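Wakia rifle club has a new course record, and for once it doesn't belong to the man who built the course.

Maëlle Girard shot 105 out of a possible 110 at the Dollavier range in March, beating a score of 103 that Neil Arsenault had held for 13 years and mentioned in most of them. She did it with a borrowed sling, in a crosswind, and with a zero she described afterwards as "near enough".

The Dollavier course is three positions - prone, kneeling and standing - with a reload between each and a time limit that was set by somebody with younger knees. Most members lose their points standing. Girard dropped one there and the other four prone, lying down comfortably, and would like everyone to stop asking how.

Sixteen shooters entered, down on last year. The visitors from Taltura brought five of them and a wind meter the size of a toaster, then argued over what it said until the wind changed. Their best finished third.

Arsenault, who was scoring, checked the winning target twice and then asked for it to be checked again by someone else. It was still 105. He has let it be known that the old targets were harder. 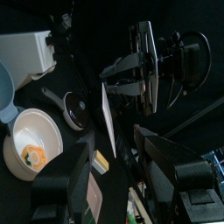 *Toy saucepan with a slice of orange pepper, and a lidded frying pan behind.*

The match raised £1,162 towards new target frames, the present ones being held up largely by habit. The next shoot is a prone-only event starting at 10am. Girard has entered. Arsenault says he's thinking about it, and has bought a new mat.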